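Chapter 7
Closing and Labelling Small Packs

What this chapter covers

Clearing and setting out a packing bench
Filling a bag to the right level
Making a heat seal and checking it
Labels and batch records
When to reject a pack

Chapter 6 dealt with weighing. By the end of it you should be able to portion dry goods to within the limits set for your product. This chapter takes up the next stage, in which the portion is closed in its bag and given a label. Most complaints about dried foods sold in small packs come back to this stage. The food was sound when it was weighed, but the bag let in air or damp, or the label could not be matched to a batch.

7.1 The bench before work starts

A packing bench should hold only what the present job calls for. Backing strips, offcuts of film and spare labels are the usual trouble. They are light and hard to see on a pale surface, and they can be carried into a bag along with the food. A label left over from an earlier product is worse, as it may end up on the wrong pack. Go over the whole bench by hand and by eye before you bring out any food. Pens and markers go in a holder, and the holder stays at the side.

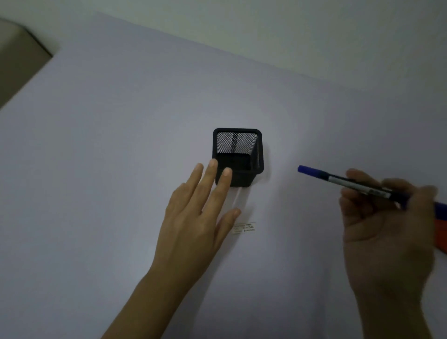 Figure 7.1 Bench with an empty mesh pen holder and a small printed label lying flat on the surface.

At the Bitolstead packing room, where many of the methods in this chapter were first written down, the bench is cleared at the start of each run and again at every change of product. Yung-ching Cheng, who drew up the room's work sheets, put the clearing step on a line of its own, to be initialled before the scales are switched on. A run there is 818 bags, and one stray label can mean opening every carton in it.

7.2 The impulse sealer
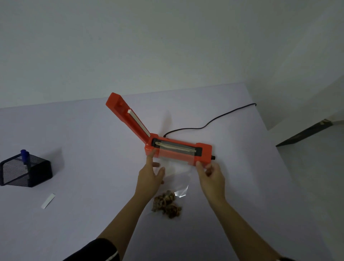 An impulse sealer uses current only while the seal is being made. Pressing the arm down sends a short burst of heat through a thin element, and the film on either side of the join melts together. The arm is then held down for a moment while the join sets. With the arm raised, the open edge of the bag is laid across the heating strip, one hand at each side, and the dried pieces are left well down in the bag, clear of the join. Keep the edge flat and pull it gently outwards. A fold in the film gives a channel through the seal, and crumbs or dust trapped in it have the same effect.

The timer setting depends on the thickness of the film. Start low and seal an empty bag. If the join peels apart, raise the setting by one step and try again. If the film shrinks, turns cloudy or sticks to the cover strip, the setting is too high. Write the final setting on the batch record. Leave 10 seconds between seals during a long run, or the element will build up heat and later bags will be overdone.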